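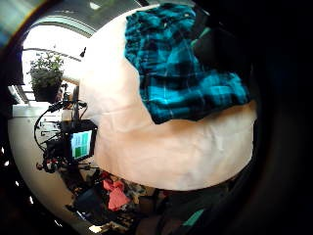
Flannel shirts with shorts: how do you wash yours?

Home Forums Laundry Search Log in
2 min read

plaidfan89
I love my teal and black plaid! I live in it, usually over olive shorts, and I'd like it to stay bright. Cold wash, hang dry, that's my whole system. What's yours?

mendingbasket
Great color combo! I do cold too, but 15 minutes in the dryer on low first. Hang drying alone leaves mine stiff as a board.

Giklow_Gal
Nope, no dryer ever. My Kinnear flannel shrank two inches at the hem and now it rides up every time I reach for a shelf.

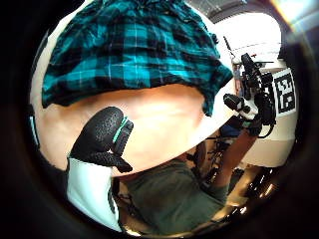 Anyway, I turn it inside out, button it up and use half the soap. The black bands on mine are still really black!

mendingbasket
Inside out yes, buttoned no! It pulls the buttonholes. We'll never agree on this, haha.

plaidfan89
Trying the half soap tonight. Do you iron, or just live with the wrinkles?

Giklow_Gal
Wrinkles all the way. It's flannel!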